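Section 3. Surfaces, doorways and the path of a shirt

22 Nov 2021

This section goes through the room itself. The interview material is in the next one and we try not to run ahead of it. Short version of the question: when a washing machine stands in a room that people also use for desk work, where do the clothes go between the drum and the shelf? Most of the writing we know on home laundry takes a laundry room or a kitchen for granted. Litura did not have either. What it had was the long room at Jistgate, in Vulberg. Grey floor, white walls, desks, a washer. People sitting and working a few steps from the shirts. 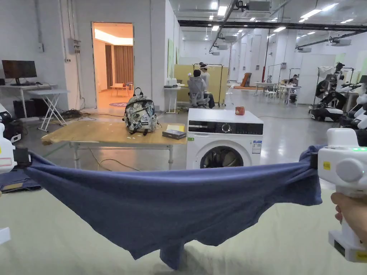
Reading time: 6 min

3.1 The machine as a table

The washer is a white front loader, black control panel with a round dial, energy label still on the right of the front. It is the first thing you'd call laundry equipment in the room and one of the few. Its top is flat and at a handy height, so it collects stuff. In the view that opens this section there is one small red-orange object on it, which is a light load by the standards of our notes. Small things mostly. Things that came out of a hand when the hand was needed for the door.

We coded the top of the machine as a surface from the first week on, separate from the machine as a machine. Worth doing. In the June log the top is used more often than the drum, and by people with no washing in it.

To the left of the washer, a table with a wooden top and grey metal legs. This is the piece we ended up writing the most about. By position it ought to be the folding table: right next to the door of the drum, one step, no carrying. In practice it holds bags and paper. A grey camouflage-patterned backpack with black straps, a dark book lying flat, a yellow folder under the book. All ordinary. The book and folder are thin and could be shifted in a second, the backpack not so much, and a T-shirt laid out flat wants more of the tabletop than the backpack leaves. So the folding moves off.

Underneath the table is a tangle of cables on the floor, and a yellow cable curves on the floor near the washer. We note them for one reason only – a sleeve that hangs low is a sleeve that meets the floor, and people in this room carry a shirt high on that side. Or stop short and do the work over the mat instead, which is a pale grey-green and much kinder to a dark blue shirt.

3.2 Holding by both ends

A T-shirt held up at both ends does not hang straight. It sags in the middle, a wide curve, with the hem and a sleeve dropping below. Everyone knows this and we have not found it written down anywhere usefull. For the coding scheme it matters, since "held" covers at least three things: held by one end (a rope, more or less), held by two ends and slack, held by two ends and taut. The dark blue shirt is the second kind. Slack, spread sideways, nothing under it taking the weight.

Why does slack matter. The fold that comes next depends on it. From taut, people go straight to halving in the air. From slack they nearly always look for a surface first. We had this down as habit and later changed our minds – it goes with the size of the free surface near the holder. Big free surface, slack hold, lay it down. No free surface, pull it taut and fold in the air or on the chest.

Garments logged over the study period: 85. Of these, 79 reached a finished fold inside the session, by which we mean the person stopped handling it and let go. The others were draped, put down in a bundle, or carried out of the room unfolded. We did not chase those. Voß (the rating sheet, named for the building where we piloted it, Section 2) has a column for them and they're in the appendix.

A few notes on the kinds of garment, quickly:

T-shirts. The bulk of it. Dark ones are harder to read on film, the hem and the sleeve run together when the cloth bunches. Coders asked for a second pass on these and got one.

Towels. Easy. Four corners, no sleeves, no inside and outside worth arguing over. We use them as the training item for new coders.

Trousers. Fold lengthwise in the air, then need a surface for the second fold. Longest search for a free place to put them, every time.

Socks. Not coded. We tried. Pairing is a different task from folding and it wrecked the agreement figures.

3.3 The rest of the room

Along the left there is a white desk against the wall with a computer monitor on it, a black tower beneath, and a white folding stool-table in front. The folding stool-table is the sort of thing that ought to be a laundry surface and isn't. Low, small, light. We asked for it to be left wherever it was found and did not suggest a use for it.

In the middle of the room stands a pale yellow partition board. It does a lot. People sit in front of it on office chairs, other people stand around behind the chair, and laundry on the washer side of the room tends to stay on the washer side. Past it are more white tables, a brown chair, a red pole near the back wall. Somebody is seated back there. Clothes almost never get that far. Plenty of table space at the back, you would think it'd draw the folding. But it means walking a shirt past people who are working, and the log has very few of those trips in it.

Small white table to the left of the partition, with white items on it. Used as a parking place, for clothes too, though for short stays only. Our rule for a parked garment is that it has been let go of and then picked up again before the fold is finished. Most parking happened on the top of the machine, then the wooden table when there was a gap beside the bag, then this one.

3.4 The doorway

The other feature is the opening in the wall. Through it is a second room with quite a different feel: warm light, brown curtains, a small wooden table, a round purple floor mat. There's an electrical box on the wall to the left of the doorway and that is about it for decoration on our side. The difference in light is strong. It survives even in footage where hardly anything else does, and coders used it to work out which way a carrier had turned.

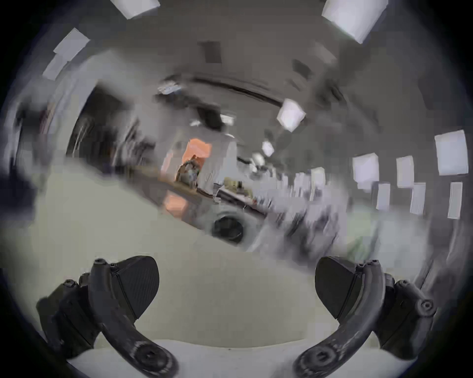 Figure 3. Warm-lit doorway with the white, round-doored machine to its right; grey ceiling with rectangular light panels above. Room in motion blur.

We expected the warm room to be where folded clothes ended up. Partly right. The route from the drum to the doorway is short, the machine and the opening are practically neighbours, and a person with a stack in both arms does not have to go round anything to get there. What we had not expected was the traffic the other way, unfolded things being brought out of the warm room to be folded under the ceiling panels. Two reasons came up, both from participants and both plausible. Flat white light shows a crease better. And the small wooden table is, well, small.

Figure 3 also shows the clutter that runs to the right in that view, a counter or desk with several things on it, tan and white. Nothing on it can be named with confidence at that blur and we have coded it as "occupied" and left it there. On the left is a tall dark bank, shelving or cabinets. Same treatment: coded as one tall storage-like unit, contents unknown. We would ask others using this sort of footage to do likewise. It is very tempting to fill in a shelf from memory when you've stood in front of it, and then the coding is of your memory and not the film.

3.5 Timing

Sessions ran 90 minutes. No relation to any wash cycle, it was simply how long the room could be had. Some sessions therefore started with clean dry clothes in a pile, and the washer was only furniture for the whole stretch. We kept these sessions in. Dropping them would leave a tidier data set with less of the room in it, and the question was about the room.

Pauses in folding were coded when hands left the cloth. Talking while holding a shirt is not a pause. This was argued over for longer than it should of been. The case against is that a shirt held slack through a conversation is not being folded by any sensible measure. The case for is that it has not been put down either, and putting down is what we are after. We went with the second.

3.6 Limits

One room, one washer, one layout. The wooden table may do nothing in a room where bags have hooks. We had no hooks at Jistgate until after the June log was closed, and the handful of later sessions are not reported here. Heights of surfaces were measured, lighting was not. Carried loads were judged by eye as small, middle or large, and the line between middle and large is soft – see the agreement table in the appendix, where it is the weakest row.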